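Trenirow workroom to reopen in February

The shared workroom on Adeleke Street will reopen in February with 28 places, the Demine center said in a notice to members. Hours stay the same, and the day rate does not change.

The center took over the upper level last year. Members can now book it separately for calls and small meetings, up to 4 people at a time. The ground floor covers 1,006 square feet and will be kept for desk work – long tables, office chairs and shared storage.

Bookings made before the closing will be honored. Anyone who left items in the storage bins should collect them at the front desk within two weeks of opening.

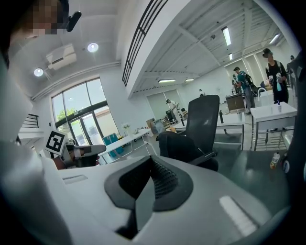 By the Grornesus Local News Desk | 2022-01-06

The ground floor looks out through an arched window with glass double doors, and a black metal railing runs along the mezzanine. Two teal-blue bins are kept under the long white table.

Booking forms are at the front desk and on the center's website.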